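## 5. Descaling your Skeller kettle

A kettle that gets plenty of use will gather a chalky layer on the inside sooner or later, and those of us in hard water areas tend to meet it sooner.

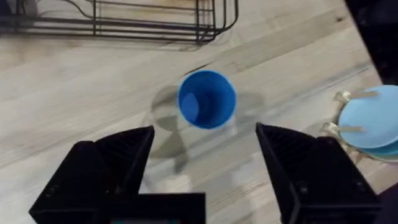

It does no great harm, but it makes the kettle slower and noisier, and it leaves those little white flakes floating on top of your tea, so please do set aside a quiet half hour for it every month or two (more often if you can see the scale building up again).

You can use the Follel sachets that came in the box, or ordinary white vinegar if you have run out. The steps below are for the sachets.

1. Switch the kettle off at the wall, lift it from its base and let it cool completely.
2. Tip out any old water and give the inside a good rinse.
3. Fill to the middle line with fresh cold water, put the kettle back on its base and bring it to the boil.
4. Switch off at the wall again and wait 5 minutes.
5. Open the lid and add 2 sachets, one after the other. Pour slowly, as the water will fizz up quite cheerfully!
6. Leave to stand for 20 minutes with the lid open. Don't boil it again during this time.
7. Empty the kettle into the sink, then fill it with fresh water, boil and throw that water away. Do this twice.

**Caution:** Never put the kettle or its base under water, and keep the sachets well away from children and pets. If any powder gets in your eyes, rinse them with plenty of clean water and ask for medical advice.

**Note:** Stubborn patches near the spout may need a second go. Please resist the temptation to scrape at them with a knife or a scouring pad, however satisfying it looks, as scratches give the scale something to cling to next time. A soft cloth will do nicely.

The spout filter pulls straight up and out. Rinse it under the tap, brush it gently with an old toothbrush and push it back until it clicks. For fitting a new one, turn to section 6.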